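Cutting the ferry story: notes on tense, filters and one bad flashback
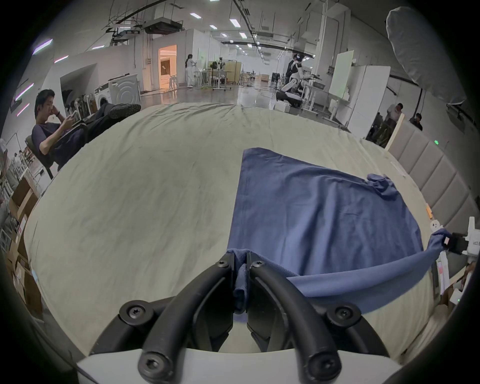

Blue cloth on the big table.

The ferry story is finished, or at least it has stopped changing. It is called "Pludcombe", after the town the ferry doesn't go to any more, and it now stands at 973 words. The version I started with in autumn was more than twice that. A few people in the workshop asked how the cut was done, so I am writing up the method while I still have the drafts open.

The original target was Dakness, which takes fiction of up to 2,000 words. I wrote to the limit, as I generally do, and the draft had the shape that writing to a limit produces: a slow first third, a crowded middle, and an ending that arrived on schedule whether or not the story had got there.

For anyone who hasn't read it, the premise is small. A woman named Painemal works the ticket window at Malellow wharf. A man comes to the window every evening and asks for a single to Pludcombe. The service was withdrawn before she took the job. She sells him a ticket to the nearest stop instead, he thanks her, and he doesn't board. On the evening of the story he asks for two.

That is the whole plot. Everything I did to it afterwards was a question of order and distance.

Tense

The first draft was in present tense. I had a reason for this at the time, something to do with routine. Present tense is supposed to suit a habitual action because it covers both "she is opening the window" and "she opens the window (every day)". In practice the overlap worked against me. The story depends on the reader knowing exactly when the habitual stops and the particular evening starts, and present tense has no marker for that. I had been patching the gap with adverbials: "tonight", "this time", "now". There were four "tonight"s on the first page.

In past tense the work is done by the verb. "He would come up the ramp at ten to six" is habitual. "He came up the ramp at ten past" is the evening. The reader makes the turn on a single auxiliary and doesn't need to be told. All four "tonight"s came out, along with a sentence explaining that the evening was different from other evenings.

The cost of "would" is that it goes stale quickly. My working rule is one "would" to establish the mode, then plain past for the rest of the habitual passage, then a time or a weather detail that can only belong to one occasion. The plain past in the middle is technically ambiguous. I haven't had a reader stumble on it.

There is a stretch in the second paragraph that still bothers me:

He would come up the ramp at ten to six, when the light had gone off the water and the kiosk was pulling its shutter down. He had the money ready. He put it in the tray in a stack, smallest coin on top, and said the name of the town as if it were an ordinary place to want to go.

"As if it were an ordinary place to want to go" is Painemal's judgement, in the middle of what is otherwise a record of movements. I have taken it out and put it back more than once. It is in at present.

Filters

By a filter I mean any verb that reports the viewpoint character's perception before reporting the thing perceived. She saw, she heard, she noticed, she felt, she realised, she wondered. The usual advice is to delete all of them. I think the advice is about right in proportion and wrong as a rule.

I put every sentence with a filter in it into a spreadsheet, across all the drafts I'd kept, and the sheet came to 110 rows. Some of these were the same sentence carried forward from draft to draft. I added a column for what the filter was doing, and sorted on it.

Most were doing nothing. "She saw the gulls lift off the pontoon" becomes "The gulls lifted off the pontoon" with no loss, given that we are in the ticket booth with her and there is no other person to see it.

A smaller group was doing timing. "She heard the engine before she saw the boat" needs both verbs, since the order of perception is the content of the sentence. These stayed.

The last group was the interesting one. In these the filter was marking doubt about the perception itself. The draft had "She noticed he was wearing a different coat." Cut the filter and you get "He was wearing a different coat", which is a fact. The filtered version is an event: there was a period before she noticed, and he may have been wearing the coat for a week. For a story about a woman who has stopped looking properly at a regular customer, the period before she noticed is more or less the subject. I kept that one and moved it earlier.

The flashback

There was a flashback. It ran for the best part of a page and explained why the Pludcombe service had been withdrawn, with a storm, a damaged pier, a public meeting, and a brief appearance by Painemal's predecessor at the window. It was placed directly after the man asks for two tickets.

I defended this for some time. The placement was deliberate: delay at the point of highest interest. The trouble was that the delay was being filled with answers to a question the reader hadn't asked. At the moment he asks for two, the question is who the second ticket is for. I was supplying a history of marine infrastructure.

Friederike Thiele read the third draft and returned it with a line down the margin beside the whole passage and the note "true, presumably, but why am I being told it by the author while two people are standing at a window". She tends to be right about where a passage fails and less reliable about what to do next. Her suggestion was to give the material to the man as dialogue. I tried it. He became a person who explains piers.

What I did in the end was list every fact in the flashback and ask whether any later sentence depended on it. Only 3 did. The service no longer runs, Painemal never worked a day when it did, and the town is visible from the wharf in clear weather. The first went into the opening paragraph as a subordinate clause. The second went into a line about the fare chart, where the Pludcombe row has been painted over by somebody else. The third became the last image, although it had been in the middle of the flashback all along, in a sentence about the meeting.

Finding the ending in the middle of a deleted passage has happened to me before. I don't draw a method from it, but I do now read cut material once through before I file it.

Dialogue tags

There isn't much to report. All the tags are "said" apart from one "asked", which is attached to a line that doesn't end in a question mark:

"Two to Pludcombe," he asked.

Two readers have queried it as a typo. It's intended. He has never been certain the ticket would be sold to him, and the request has always been a question in everything except grammar. I considered adding a sentence to make it look deliberate, then decided I could live with two readers out of the group thinking I'd missed it. If an editor asks, I'll change it to "said".

I also removed most of the gestures between lines. The draft had Painemal tapping the counter, straightening the ticket roll, and looking at the clock, all within one short exchange. These were pauses dressed as actions. A line break gives roughly the same pause. I kept the ticket roll, as it runs out later.

Length

Once the flashback and the dead filters were gone the count fell faster than I'd planned. I had been aiming for something in the middle of the range and overshot it. There was a day or two of trying to build it back up, which I'd advise against. Every sentence I added was a sentence about the weather.

At the present length it sits awkwardly. It is a bit short for the magazines that want a full story and just over what some of the flash places will consider, if they have set their ceiling lower. Dakness states a maximum and no minimum, so it goes there first, as originally intended, at less than half the length it was written for.

Things left undone

The man has no name. I gave him one in the second draft and it made the ticket window sound like a place where people introduce themselves.

The fare chart is described twice. The second description has the painted-over row in it and the first doesn't, and a careful reader could object that Painemal would have seen it from the start. I have an argument for this on the same grounds as the coat, but I am not sure the story earns the same move twice in such a small space. One of them may have to go before I submit in October.

I also haven't settled the title. "Pludcombe" is accurate. It does tell the reader to look at the town when for most of the story I want them looking at the window. The alternative on file is "Singles", which Friederike dislikes, and which I have stopped being able to hear properly after typing it so many times. The file is still saved as ferry_new, and the next thing I'm working on is the long one about the surveyors, currently in first person plural and not holding together at all.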